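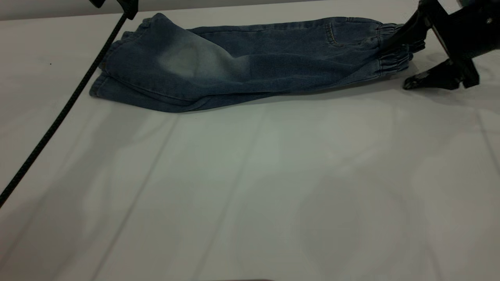
Denim is the heaviest cloth we fold in this unit, and it is the one students most often get wrong by treating it like a T-shirt. A cotton knit will lie down wherever it is put. Denim holds a crease it has been given and resists a new one, so the lengthwise fold has to be right before anything else is done. When one leg is laid on top of the other the result is already a thick bundle, with gathered elastic sitting tight at one end and the loose cloth at the other end bunching into overlapping folds unless it is smoothed out. Soft creases along the legs at this stage are normal. What matters is that the seams have been brought together and the two legs are the same length.

Unit 2: Garment Finishing and Storage
Session 7 – Children's denim with elastic waists
Skenisthorpe Community College

What to bring

One pair of child's jeans or denim pants with an elastic waist, washed and fully dry
A second garment of your own choice for the practice period
Your folding card from the last session
Pen and workbook

Irons are not used in this session. If your garment is badly crushed, shake it out by the waist and hang it over the rail for the first part of the class.

Before you fold

Check the pockets. Do this every time, including with clothes you washed yourself. Tissues and hair ties are the usual finds, and a hard object left in a back pocket will show as a lump through the whole stack.

Do up any button or zip. A pull-on waist with no fastening needs no preparation apart from straightening the elastic. Hold it at the two side seams, stretch it once gently and let it go. The gathers will spread themselves more evenly and the waist will be less inclined to twist.

Turn the garment right side out. Some households store denim inside out to protect a print, and this is acceptable, but for assessment the outside must be showing.

Lay the garment on a clear, flat surface at hip height. Low tables cause most of the sore backs we hear about in this course. Allow at least 50 cm of free bench on each side so that nothing hangs over. A hanging leg pulls the fold off line while you are working on the other end.
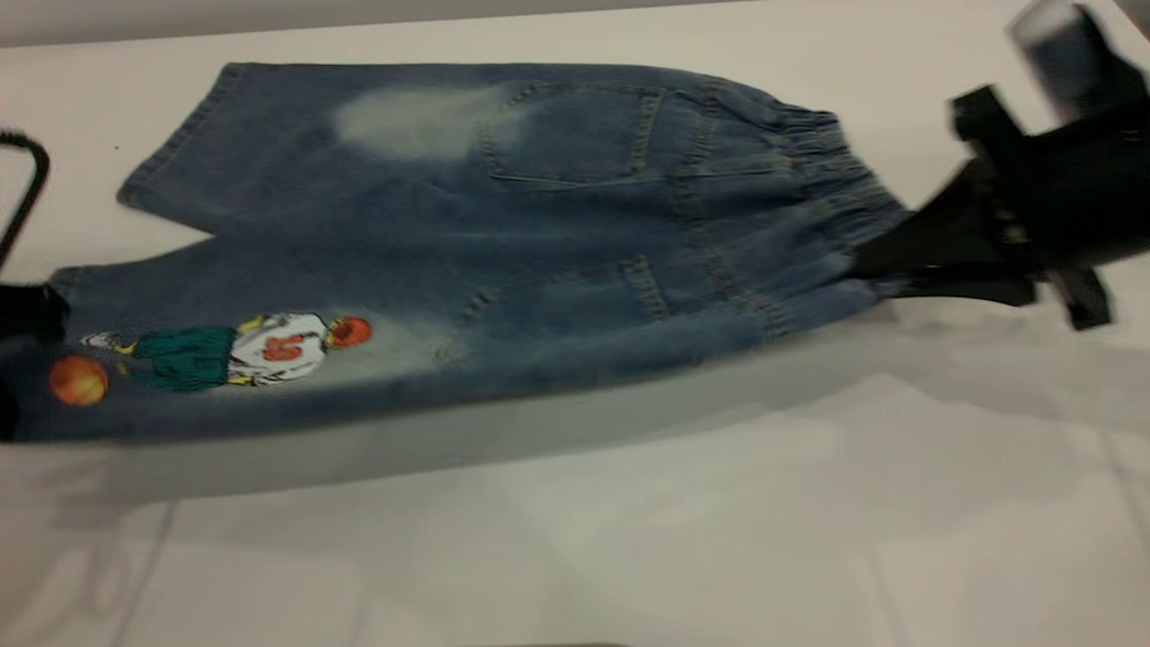

Marta Polishchuk
Lecturer, Household Textiles
Notes revised 2018-07-20

The lengthwise fold

Lay the jeans flat with the back facing up, so the patch pockets are where you can see them. Pockets are useful landmarks. With the legs running straight out from the waist, one back pocket should sit level with the other, and if one has crept towards the hem the seat is twisted and needs to be pulled square. The centre back seam, between the pockets, is the line you will fold on.

Smooth each leg from the seat towards the hem with the flat of your hand. Don't drag with the fingertips. Check the hems. It's common for one leg to reach further than the other at first, and this usually comes from slack in the seat, so go back and correct it there. Pulling on the hem only stretches the leg.

Look at where any decoration falls. A cartoon basketball player printed low on one leg, for example, ends up inside or outside the bundle depending on which leg you bring over. Either is correct. Storing a print on the inside reduces rubbing, and leaving it on the outside helps a child find the pair they want. Choose one method for the household and keep to it.

Now bring one leg over the other along the centre seam. Match the side seams first, then the hems. The seat will leave a small point sticking out past the line of the legs. Tuck this back in so that the long edge is straight.

Faded and distressed areas

Pale patches in washed denim are part of the finish on many children's styles. They are not a fault and should not be treated as a stain. Jailson Camargo, who takes the laundering sessions, will cover how to tell a bleached finish from bleach damage. For folding, the point to remember is that worn areas may be softer than the cloth beside them and will buckle first. Where you can, keep a cross fold away from the middle of a worn patch.

The cross folds

Fold the hems up towards the waist, stopping just short of the elastic. Press down with the forearm and hold for a moment. Fold once more if the drawer or shelf calls for it.

The waist will always be the highest part of the bundle. Gathered elastic stands up in ridges and spreads a little beyond the smoother denim next to it, and when it has been folded over on itself the layers stack like tiers. Do not try to flatten them. Forcing the elastic down pushes the bulk along into the body of the fold and the bundle springs open. If the long side seam runs cleanly away from the waist and the outer fold is gently rounded, the work is acceptable. 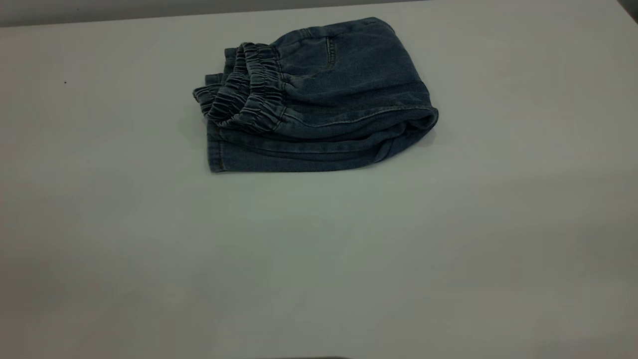

Stacking and storage

Place the bundles with the waists at alternate ends. A stack with every waist on the same side leans and will slide once it gets high. For drawers, stand the bundles on the rounded fold with the open edges down.

Heavy denim goes at the bottom – knits and light cottons go on top. A standard course shelf is rated to hold garments only, so please keep books and bags off it.

Practice and workbook task

Fold your own garment, open it out and fold it again until the shape is consistent. Swap with a partner and fold theirs. In your workbook write 200 words on the differences between the two garments, covering the weight of the cloth, the waist and the position of the pockets. Include a simple sketch showing where each fold was made.

Workbooks go to Vitalii Bilyk at the textiles office. Students who missed the January intake session should see him for a folding card.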